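28/07/2023

Second day of reading the Jirnodier communiques. The group put out two statements this week, one audio and one text, and they do not agree on who holds the road north of Gulen. The audio claims the checkpoint. The text, released later, mentions only the bridge. I logged both as unverified.

The army's figure for displaced people is 2,000. It has not changed since May, although the fighting has moved twice, so I treat it as a carried-over number. The Abdella district office lists 11 villages as emptied. Three of the names are variant spellings, and I merged them before updating the sheet.

Voice comparison on the audio is inconclusive. Compression is heavy and the speaker reads from a script — the pauses fall at line ends. The greeting formula matches the older recordings, but a formula is easy to copy. Confidence stays at low.

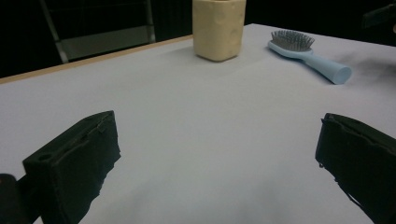
Posted by the Brerkholm desk diary

Spent the afternoon on the ceasefire draft. Article 4 leaves "heavy weapons" undefined, and both sides will read that their own way. The monitoring clause gives observers access on request, with no time limit for a reply. I marked both points and sent the file back. Tomorrow: road reports from Gulen, then the spelling table again.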